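Clenwood Repair Library
Progress report to the Tierney Fund, second period
Prepared by Sinéad Ó Néill, project lead

When you last heard from us we had a lease, a kettle and a spreadsheet. We now have members, which has done terrible things to the spreadsheet.

Your grant was made so that people in Clenwood could borrow tools they can't afford to buy, and learn to mend the things they would otherwise throw out. We said we would sign up 100 households by the end of May. We passed that in April, mainly thanks to a leaflet with a misprint suggesting membership included a free ladder. It doesn't. Most of those who came in for the ladder joined anyway, and two have since forgiven us.

Lending

The catalogue went live in February after a long disagreement over whether a wallpaper steamer is a decorating tool or a cleaning tool. It is now listed under both, and is booked until the autumn. Hedge trimmers are the next most wanted item, followed by the carpet cleaner, whose popularity rises sharply whenever the schools break up.

Late returns are our main headache. The original plan relied on a friendly text message, and members have found it very easy to be friends with us and keep the sander. From June we will charge a small daily fee after the first week. You asked us to avoid fines in the first year, so I would be glad of your agreement before we print the new terms.
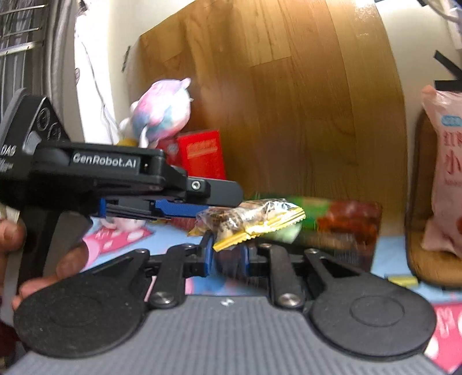 2 min read

Repair evenings

We planned 18 repair evenings for the year and have held all but one of those due so far. The missing one fell on the night the boiler gave out, and a room full of people who mend things could do nothing for it. The landlord's engineer came the next morning and changed a fuse.

Lamps, toasters and zips make up most of the work. Sewing has grown faster than we allowed for, and the two machines are in use from the moment the doors open until I start putting chairs on tables. We would like to move part of the publicity budget across to buy a third. Given what our leaflets have been like, this may also be a saving.

Electrical testing took longer to set up than I promised you. The first quote, from Sundico, was sensible but assumed we could bring everything to their unit in a van, and we have no van. Luda will now come to us once a quarter, and the first visit is done. Four extension leads failed and have been retired. One of them was mine.

Money

We are inside budget overall, though not in the places I predicted. Insurance cost more than planned and shelving cost less, thanks to a closing-down sale at the carpet shop. We have £1000 left in the training line, which I would like to carry forward to pay for a sharpening course in September. At present our chisels are best described as spoons.

Next period

The new terms and the late fee come first, if you agree to them. After that we will open for an extra evening each week and try lending to the allotment society, who have asked for a rotavator with some force. I have told them we will look into it. They have started telling people we've got one.

The full accounts are attached, along with the corrected leaflet.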